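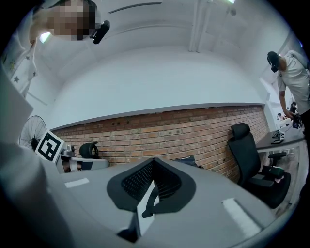
One owner of the Nevbridge chair wrote to us that the tilt felt far too stiff out of the box, and that leaning back took real effort until the tension knob was turned well to the left. Most new chairs ship this way. Work through the steps below before you ask for a replacement part.

4.2 Adjusting the tilt tension

1. Sit all the way back with both feet flat on the floor.
2. Find the round knob under the front of the seat. The lever on the right is for seat height. Leave it alone for now.
3. Pull the tilt lock on the left side out until it clicks.
4. Lean back slowly. If you have to push with your legs, the tension is too high.
5. Turn the knob left to loosen or right to tighten, 3 full turns at a time, and lean back again after each set.
6. Stop when the back follows you and holds you up with your feet still flat.

Note: The knob has a range of 18 turns. It is hard to move while the chair is tilted, so sit upright when you turn it.

Note: Chairs sold through Hakevent have a crank in place of the knob. The steps are the same, but fold the crank in when you are done.

CAUTION: Do not force the knob past its stop. A stripped spring bolt is not covered by the Dindside warranty.

CAUTION: Keep fingers away from the seat plate while someone is sitting in the chair.

4.3 Locking the back

1. Lean to the angle you want.
2. Push the tilt lock in.
3. Press back gently to check that it holds.

To release the lock, pull it out and lean back slightly. The back may spring forward if there is no weight on it.

Check all bolts after the first 40 hours of use. The hex key is clipped under the seat.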